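Home and Hobby Help > Storage and Sorting > Question 1116

Small parts box with a lift-out tray: what goes in the bottom and what goes up top?

Asked by Rizwan Mughal
Viewed 311 times, 3 answers

Hi all! I finally bought a white plastic bin for my craft and repair stuff and I'm thrilled with it already, but I can't decide how to load it. It has the main bin, a shallow tray piece and a flat lid with a black handle and two latches. I have up to 400 little things to put in it (buttons, snaps, picture hooks, fuses, spare shelf pins) and right now they live in a cookie tin. I'd be packing it on a light wood table in my back room. 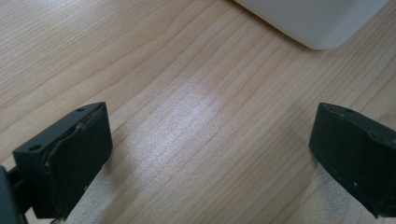 My other worry is the table itself, which I love. It was a Wirkow, secondhand, and I've waxed it twice. The grain runs on a diagonal and the top is shiny enough to throw back the ceiling light in one big pale patch, so small clear things like snap backs vanish the second I set them down. Do I need a mat? Felt, cork, an old towel? And should heavy things go in first even if I use them most?

Thanks so much, I can't wait to get going on this!

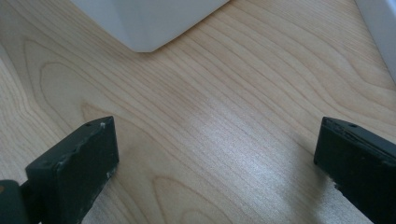
ANSWERS (3)
Sorted by: most helpful

Traian Filip
Oh, I love these boxes! I've had one going for years and I'd load it like this.

Take everything apart before you start and lay the pieces side by side, bin in the middle, tray piece to the left, handled lid to the right. That way you fill the bin and the tray at the same time and you see right away when one group is getting too big for its spot. Fuses, hooks and anything with some weight go in the bin. Buttons and snaps go in the tray in little zip bags, lying flat, one layer only. If you stack the bags you'll stop looking at the bottom ones, I promise – I found a whole bag of brass snaps I'd bought again twice.

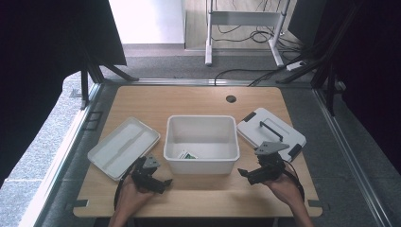 Put a card in the bottom of the bin listing what lives there. Mine is just an index card in pencil and I redo it every November when I get the holiday hooks out. Before you carry the box anywhere, close both latches and give the handle a small test lift over the table. A heavy bin with one latch open is a very exciting way to meet all your buttons again.

For the mat, go with dark felt. Clear and white bits show up on it beautifully and they don't roll. Osagie felt sheets are what I use, but any craft felt is fine.

Comment from Rizwan Mughal: Felt ordered! Does the color matter much? They had green and navy.

Comment from Traian Filip: Navy for sure, some of your fuses might be green.

rulell_fan_1021
Heavy on the bottom. I have the Rulell one and it's great.

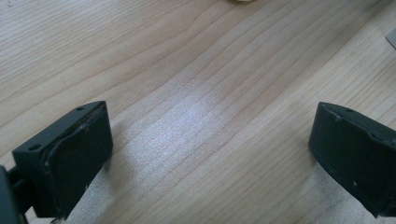 quietdrawer
Agree with nearly all of the first answer, except I'd skip bags in the tray and use bottle caps or those little paper muffin cups. You can see everything at once and it's so much nicer to dig through! The downside is you can't tip the box at all, so if yours is going in the car stick with bags.

On the shine, try turning off the overhead and putting a lamp down low on one side. It made a huge difference at my table and cost me nothing. I'd still use a mat over fresh wax – hooks scratch. Dirilano used to sell a cork one with a raised edge, no idea if they still make it.

Marked as solved by Rizwan Mughal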